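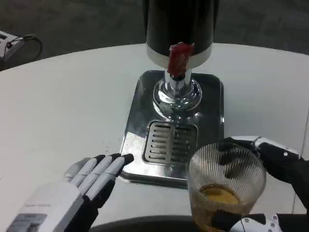
Chapter 2
The Tap and the Tray

When I got my first job behind a bar, at the Vilier in Indcombe, I figured I would spend the first shift pouring beer. I spent it washing a drip tray. Ruben Van Acker, who ran the place, handed me a brush and a bowl of warm water and went off to do the ordering, and I remember thinking I'd been had. I scrubbed the thing, dried it, put it back, and he came over, ran a finger along the underside of the grate, showed me the finger, and walked away again. So I did it a second time!

I've been teaching bar work at Urkgate for a good while now, and I still start people in the same spot. Chapter 1 took you through the cellar and the cooler, all the stuff your customers never lay eyes on. Now we come up to the part they stare at the whole time they're waiting for a drink. If you're standing at a counter with nothing to do, your eyes go to the tap. You look at the chrome, you look at the handle, and sooner or later you look down through those slots in the tray and wonder what's living in there.

Let's get our words straight first, as people use them pretty loosely. The tower is the upright part, whatever its shape. Ours at the school is a tall black cylinder with a silver band low down on it, and the black gloss shows every fingerprint you've ever owned. The handle is the bit you pull. Some are long and painted up like a fence post, and some are short little things like the red one on our practice table, which you work with a couple of fingers. The stem is the narrow column underneath, and on ours it spreads out into a round base. The drip tray is the shallow pan that everything stands on, and the grate is the slotted panel set into it, where you rest the glass. I've heard the grate called the grid, the grill and the strainer, and once, in a bar near Dijkstra, "the ladder." Call it what you like at work. In this book it's the grate.

Now, a word about shiny metal. Chrome and stainless steel look alike from across a room, and beginners treat them the same. Please don't. Stainless will put up with a fair bit of rubbing, though you want to go with the grain if it has one. Chrome is a thin coat over something else, and once you've scratched through it you can't polish it back. I keep one soft cloth for chrome and it never touches anything else (I write CHROME on it in marker, and somebody still wipes the floor with it every July when the new class comes in).

The other thing about shiny metal is that it lies to you under bright light. A curved base picks up the ceiling, the counter and your own shirt, and with all that going on it's easy to miss a dull film of dried beer. Bend your knees and look across the surface from the side. Smears that were invisible from above will jump right out.

You'll also notice I like to teach on a plain white tabletop. A dark wooden bar is lovely, and it hides everything. On white you'll find out very quickly whether you're a splasher.

What we'll do in this chapter

We'll start with the tray and the grate: how to lift them out, wash them, and get them back in dry. Then we'll move up to the stem and the handle, and after that we'll finally pour something. It'll be water. I know, I know. You'll pour 36 glasses of it before I let you near a beer, and by glass 40 you'll be glad of the practice.

Before you read on

Go and stand in front of a tap, at work or at a friend's place if you have a friend that lucky. Take a notebook. Write down where you think the spills go after they drop through the grate. Some trays have a drain pipe underneath and some simply fill up until a person empties them, and you need to know which kind you've got before the end of a busy night. Keep your notes handy, as we'll come back to them in Section 2.1.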